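Lo que respira el suelo cuando no lo miramos

3 de mayo de 2026

Hace tiempo que quería escribir sobre el suelo, y siempre lo dejaba para otro domingo. Trabajo con datos de suelos desde hace bastantes años, primero en mi país y ahora aquí, y cuando alguien me pregunta a qué me dedico noto que la conversación se apaga enseguida. Los glaciares interesan, los osos interesan, la tierra de un prado interesa muy poco. Pido disculpas de antemano por mi castellano, que todavía se me tuerce en los subjuntivos.

El tema de hoy es la turba, y en particular una turbera pequeña que se llama Etomard. Son 64 hectáreas en una ladera húmeda, drenadas hace varias generaciones para que pastaran ovejas. Los drenajes son zanjas rectas, paralelas, hechas a pala. Desde el camino casi no se ven, pero cuando uno entra con botas las encuentra muy pronto, y a veces con todo el cuerpo.

Una turbera sana está llena de agua. Las plantas mueren y no se descomponen del todo, porque en el agua hay muy poco oxígeno y los microbios trabajan despacio. Así se va guardando carbono, milímetro a milímetro, durante miles de años. En Etomard la capa más profunda que hemos podido datar tiene casi 3.000 años, y está a una altura de pala y media de la superficie. Cuando bajamos el nivel del agua con una zanja, el aire entra en la turba y los microbios despiertan. Lo que se guardó muy lentamente vuelve a la atmósfera como dióxido de carbono, y lo hace mucho más deprisa.

Hasta aquí es materia de libro de texto. Lo que a mí me ocupa es la pregunta siguiente: qué ocurre cuando sube la temperatura. Los microbios del suelo respiran más con calor, esto lo sabemos por muchos experimentos de laboratorio. Pero en el campo la temperatura no llega sola. Un verano más cálido suele ser también un verano más seco, y en una turbera drenada el agua baja todavía más. En cambio, en la capa de arriba, si se seca demasiado, los microbios se paran. Entonces tenemos una superficie que respira menos y una zona intermedia que respira más, y el resultado depende de unos pocos centímetros de agua.

Para medirlo usamos cámaras, que son unas campanas transparentes u opacas que se colocan encima de un anillo clavado en la turba. Se cierra la campana, se mira cómo cambia la concentración de gas dentro, se abre y se pasa al anillo siguiente. Tenemos 10 anillos. Un día bueno se hacen todos por la mañana y otra vez por la tarde. Un día de viento se hace la mitad, y se vuelve a casa con mal humor.

La hoja de cálculo de la primera etapa tiene 3.642 filas. Cada fila es un cierre de campana. Las he mirado todas, una por una, durante el invierno, y he tirado muchas – la campana mal apoyada, una oveja curiosa, la batería que se acababa. Tirar datos es un trabajo delicado. Si uno tira sólo los que no le gustan, al final la turbera dice exactamente lo que uno quería oír. Por eso escribí las reglas antes de abrir el archivo y las pegué en la pared, encima de la mesa. Las he respetado, con dos excepciones que están anotadas.

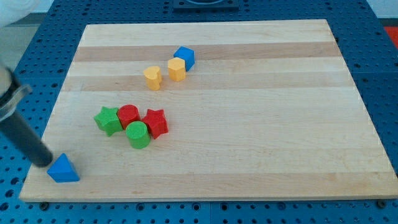

De las filas que quedaron se puede sacar una curva de respiración contra temperatura, y la curva sube, como era de esperar. La sorpresa está en la dispersión. Con la misma temperatura, dos anillos que están a cuatro pasos uno de otro pueden dar valores muy distintos. El primero está junto a la zanja, el segundo en una pequeña depresión con esfagno. Si hago la media de los dos obtengo un número muy razonable que no corresponde a ningún lugar real de la turbera.

Hablé de esto con Aidan Mac Mathúna, que conoce las turberas desde niño y que tiene poca paciencia con las medias. Me dijo que yo estaba midiendo zanjas y llamándolas clima. Me molestó un poco, lo reconozco, y estuve varios días preparando la respuesta. Al final le di la razón en una parte. La posición de los anillos la elegimos por comodidad, cerca del sendero de tablas, y el sendero sigue una de las zanjas viejas. No es un error grave, pero pesa en el resultado y hay que decirlo.

Queda el metano, que siempre complica la historia. Cuando se tapan las zanjas y el agua sube otra vez, el dióxido de carbono baja, pero los microbios que viven sin oxígeno empiezan a producir metano. El metano calienta mucho más por molécula, aunque dura menos tiempo en el aire. A largo plazo las cuentas suelen salir a favor de mojar la turba. En los primeros años, depende. He leído artículos de divulgación que se saltan este párrafo y lo entiendo, porque estropea el titular. A mí me parece que el lector puede soportarlo.

En la turbera vecina, Cullinane, ya taparon las zanjas hace unos años. Es más llana que Etomard y recibe agua de un arroyo, así que la comparación no es limpia. Fui a verla con la idea de pedir permiso para poner allí algunos anillos. El agua estaba casi en la superficie y había eriófora por todas partes, con sus copos blancos. Caminé muy mal. Me dieron el permiso, de palabra por ahora, y espero que el papel llegue antes del verano.

Una última cosa sobre los modelos, porque me lo preguntaron en los comentarios de la entrada anterior. Muchos modelos del ciclo del carbono tratan la turba como un suelo cualquiera con mucha materia orgánica, o la ponen aparte con un nivel de agua fijo. Ninguna de las dos soluciones me convence. El nivel de agua es precisamente lo que se mueve. Entiendo que en una celda de muchos kilómetros no cabe una zanja hecha a pala, pero me gustaría que la incertidumbre de esa simplificación apareciera en las figuras y no solamente en el material suplementario.

En septiembre cambiaremos de sitio cuatro anillos, los alejaremos del sendero, y durante un tiempo mediremos en los lugares viejos y en los nuevos a la vez. Significa más horas de rodillas en el agua. Ya he comprado otros pantalones impermeables, los anteriores tenían un agujero que no conseguí encontrar nunca.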